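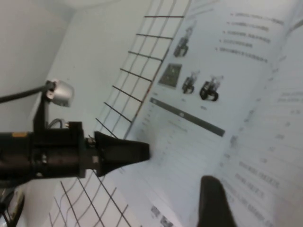
Gripper beside a printed page with product pictures, wire mesh behind.

Hernville Automation Practice Group
Minutes, Mar 14, 2024

1. Minutes of the previous meeting
Approved with one correction: the form number in item 4 should read 2440.

2. End-of-arm cabling
The Rerkine draft asks for a cable check every 50 operating hours. Mesico wanted 120. The group kept 50 for cables that cross a moving joint -- fixed runs may go to 120. Connectors on wrist-mounted sensors are to be checked at the same time.

3. Fasteners
Screws at the finger joint are to be torqued and paint-marked after every finger change. Agreed.

4. Printed matter in the cell
Catalogs and loose sheets may stay within reach of the arm only in reduced-speed mode. Rewi asked for an exception for vision trials. Deferred to April.

5. Labels
Labels on gripper housings must remain readable after cleaning. Wording to be added to section 10.

Actions
Rerkine: revise draft, sections 2 and 10.
Rewi: written case for item 4.

Next meeting: April, Mesico site.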